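工单 556：仿真抓取对比中，两套控制器的夹爪闭合行为不一致

提交人：Fanni Pap
处理人：Latrice Abernathy
抄送：Noemi Whitlock
项目：Undavcombe 仿真评测
组件：夹爪控制 / 接触参数
优先级：中
状态：已解决，遗留一项

问题描述

同一个桌面场景，同一台机械臂，同一段末端轨迹，分别用 Macedo 控制器和 Grunel 控制器回放。目标物为红色小方块。Macedo 下抓取正常，抬升后方块保持在两指之间。Grunel 下夹爪到位并闭合，抬升开始后方块从指尖滑出，多数落回原位附近，偶尔被弹向底座一侧。

期望结果：两套控制器在相同轨迹下抓取结果一致，差异只体现在跟踪误差上。

复现步骤

1. 加载 Undavcombe 桌面场景，物体初始位姿用默认值，随机化全部关闭。
2. 控制器选 Grunel，增益用仓库里的默认文件。
3. 回放基准轨迹，共 800 步。
4. 在闭合段结束后查看指尖接触力和两指开度。

更换随机种子不影响结果。渲染开关不影响结果，无渲染模式下同样复现。

处理记录

Latrice Abernathy：
已在本地复现。先看末端位姿，两套控制器在下降段终点的位置误差都在容差内，姿态也对得上，暂不考虑逆解问题。关节力矩没有饱和。把 Grunel 的位置增益提高一档再跑，方块照样滑出，增益恢复默认。

Fanni Pap：
补充一点，我这边最初怀疑摩擦系数。把方块和指尖的摩擦都调大以后，Grunel 能夹起来，但抬升过程中方块在指间缓慢转动，放下时姿态已经不对。这个改法只能算掩盖，没有提交。

Latrice Abernathy：
同意，摩擦保持原值。接下来查接触。指尖用的是简化碰撞体，外形与显示网格不完全一致，所以画面上看着贴住，碰撞层面未必有接触。打开碰撞体显示，从下降段末尾开始单步推进，同时记录指尖与方块、指尖与桌面两组接触对。
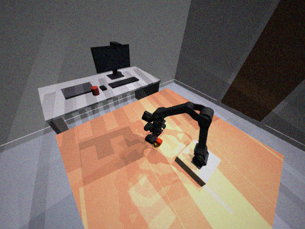

单步结果：Macedo 下，指尖与桌面之间没有接触对，闭合指令发出后两侧指尖先后碰到方块，法向力平稳上升。Grunel 下，闭合指令发出时末端还没有完全停住，垂直方向仍有残余速度，一侧指尖先压到桌面，产生一个短暂的接触力尖峰，随后才碰到方块。另一侧指尖接触偏晚，方块被推歪，夹持面变成棱边接触。

也就是说，终点位置没有问题，问题在时序。之前只看下降段终点误差，漏掉了闭合指令和末端停稳之间的先后关系。

Noemi Whitlock：
请确认闭合指令的触发条件。Macedo 的适配层里有一段到位等待，我记得 Grunel 的适配层是后来单独写的，可能没有搬过来。

Latrice Abernathy：
确认。Macedo 适配层要求末端速度低于阈值，并连续保持 4 个控制周期，之后才放行夹爪指令。Grunel 适配层直接按轨迹时间戳下发，没有任何等待。两边的夹爪指令本来就不在同一个条件下触发，此前的对比数据不能直接用。

另外发现一处：Grunel 适配层把夹爪开度按单指行程解释，轨迹文件里写的是两指总开度。默认配置里有一个换算系数，掩盖了大部分差异，但闭合末段的速度仍然偏快。这一条与滑落有关，但不是主因。只改换算、不加等待时，滑落次数减少，没有消失。

修改内容

1. 到位等待逻辑从 Macedo 适配层移到公共层，两套控制器共用同一阈值和同一保持周期数。
2. 轨迹文件中的夹爪开度统一为两指总开度，适配层内部自行换算，删除默认配置里的系数。
3. 日志增加指尖与桌面的接触对，出现接触时输出警告，不中断回放。
4. 增益、摩擦、碰撞体均未改动。

验证

Fanni Pap：
拉取修改后的分支，按原步骤重跑，Grunel 下方块正常夹起并抬升，指尖与桌面无接触警告。关闭到位等待后问题重新出现，打开后消失，开关各重复 3 次，结果一致。Macedo 下结果与修改前相同。

需要注意，加入等待以后 Grunel 的单次回放时间变长，和旧记录比较耗时没有意义。旧记录已标为作废，对比表待重新生成。

遗留

Flindau 夹爪的适配层同样按时间戳下发指令，代码结构和 Grunel 那份接近，尚未测试。它的指尖更长，下降段余量更小，估计更容易碰到桌面。另开工单跟踪，由 Fanni Pap 负责，先跑基准轨迹，再决定是否调整下降高度。

Noemi Whitlock：
12月10日合并到主分支。对比表重新生成后请在本工单下附链接，附上后关闭。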